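Ticket: Grunska arm, shirt prep routine (lint, then fold)
Product: Grunska, Foltinano wrist
Status: open, waiting on reporter
Opened: August

Reporter, 9:40
Love this thing, so please read this as a fan writing in! Lint pass works on plain towels. On a patterned shirt it stops after 2 strokes and logs "surface lost". Same with slower speed. Folding never starts. Firmware 220, Ponce planner at defaults.

Support, 10:15
Thanks for the log. Please check two things: is depth-only tracking on (Settings > Cloth), and is the stroke limit at 100 percent of sleeve length? Small repeating prints confuse the color tracker.

Reporter, 11:30
Depth-only was off. Turned it on and got a full pass down the torso, shoulder to hem, no stops. I cheered out loud. Sleeves still fail: it loses the edge where a sleeve doubles back on itself.

Support, 11:50
Great news on the torso! Doubled sleeves are a known gap. A person flips one straight without thinking, and our planner still treats it as a single thick layer. Nometti is testing a patch for that. Until then, straighten both sleeves by hand before you press start. Could you attach your layout before any straightening, with the roller and whatever else shares the table? Clutter near the collar matters for the fold step.

Reporter, 12:20
Attached. Happy to test the patch the minute it exists. Laundry is so close! 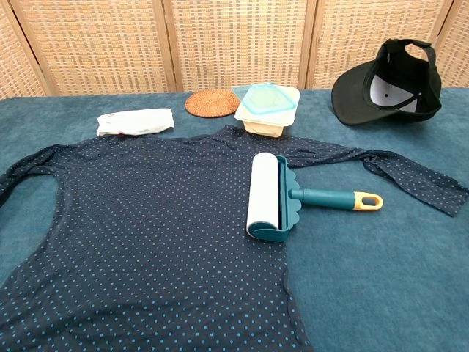
Attachment: polka-dot shirt, left sleeve folded back, lint roller on the right shoulder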